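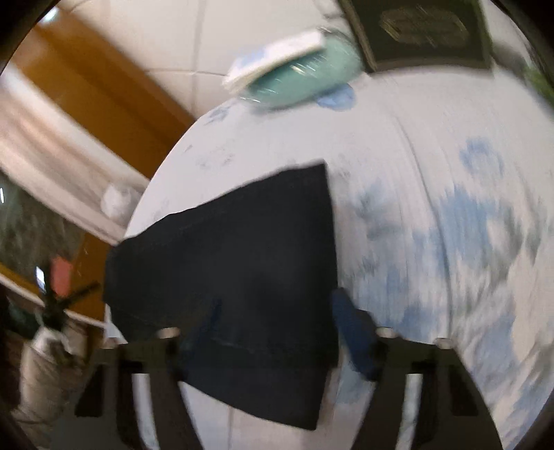
Fatos Vasić reckons I've got line-drying all wrong. According to him the trouble with my stiff towels has nothing to do with the water in Mononville and everything to do with how much powder I tip in, and he wrote me two sides of paper to say so. Well, I've read it twice, Fatos, and I tried it, and I'm sorry to report you were right!

Home | News | Allotments | Noticeboard | Past issues

For anyone who missed the June issue, I'd been moaning that everything I peg out comes back like cardboard. I've been using the same big scoop of powder since we moved in (it came free with a box of something years ago and I never thought to ask whether it was the right size). Fatos says halve it, then halve it again if the load is small. So I did, and then I ran the towels through once more with no powder at all, and you should have seen the suds. There must have been years of the stuff in there.

The other half of his letter was about shaking. Every towel gets a proper hard snap before it goes on the line and another when it comes off. My arms ached after the first lot, but my husband came out of the shower and asked if we'd bought new ones, so I'm counting that as a win.

Tsehay Feyisa rang as well, mostly about the hall keys, but we got on to washing and she was very firm about dark things. Inside out, cold wash, and out of the sun. I'd always thought fading was down to the machine. She hangs hers on the north side of Gurkholm Terrace where it takes all day to dry, and she doesn't mind a bit. Her sheets go in full sun though, the whiter the better.

I paced out the drying green behind Bultard Lane while I was at it — 43 steps end to end, and still only two posts with a line between them. There used to be four. A new pair set in concrete would come to 400 pounds, and there's 139 in the tin so far from the cake stall. If you've got a sound old post in the shed, or you know how to mix concrete without it going everywhere, please get in touch.

One thing I haven't settled is vinegar. Half of you swear by a splash in the rinse and the other half say it ruins the rubber seals. I've been using a bit on the towels only, and can't say I notice much either way, apart from a whiff of chip shop when I open the door. Letters on that very welcome, and also on pegs, as my wooden ones have gone mouldy again and I'm not keen on plastic.

Next time it's getting candle wax out of a tablecloth. Don't ask how I know.

Contact the newsletter | © 2024 Mononville Residents' Newsletter | Back to top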